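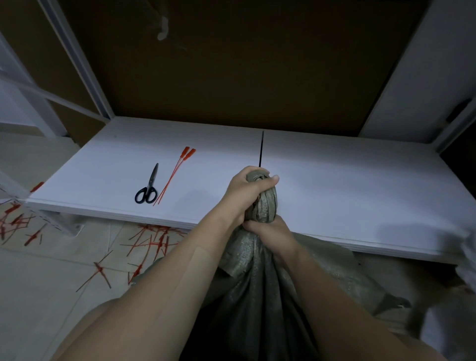 Item 2: closing a sack by hand, red seals ready on the board.

Minutes, shop-floor group, Nutley site, September
Present: Meinrad Hauser (chair), Isla Mackay, Jhun Samonte, Luana Brito (minutes)
Excused: Kanokwan Thammasiri

1. The minutes of the last meeting were accepted with one correction: the Gasser quote is for 13 weeks of rental.

2. Sack closing. Jhun reported on the Stirura trial. The machine closed 53 of 395 sacks without help. It can pull a seal tight, but it loses the twisted neck when it must change its grip. Isla asked if a simpler closure would help. Jhun thinks yes – the customer must agree first. Meinrad does not wish to buy this year. Decided: sealing stays manual.

3. Floor sweeping. Brillel offers a test of 5 days. Luana noted that thin straps could wrap around the brushes. Brillel shall answer this in writing before we accept.

Action: Jhun to ask the customer, Luana to write to Brillel.

The meeting closed at 3:40 p.m.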